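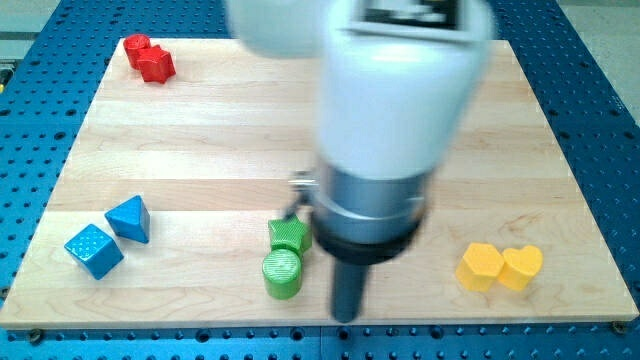
Fixing a work board to a perforated table

A good work board should stay where you put it. I used clamps for many years, and always one clamp was exactly in the place where my hand wanted to go. Now I fix the board with screws, through the holes of the table.

Choose a square board with straight edges. Maple is pleasant, it is hard and pale, so small parts are easy to see on it. Put it on the table and move it until the places for your screws come over the holes. Mark these places from underneath with a thin pencil.

Drill the board from the good side, with a piece of old wood below. Make the opening a little wider than the screw, so you can correct the position later. The head should sit lower than the surface if you slide things on the board. Tighten by hand only. My first board, in Irneo, I tightened too strongly and it made a crack of 17 cm.

Rub the surface with fine paper, along the grain, and wipe off the dust. I give it 2 thin coats of oil and leave it one night between them. Please spread oily cloths flat outdoors to dry, never in a ball, they can catch fire.

For small blocks and similar pieces, I keep those of the same colour together on the board. Then I notice quickly if one is missing. Dust falls into the table holes, so use a vacuum cleaner with the soft brush.

Ehab Fawzy, October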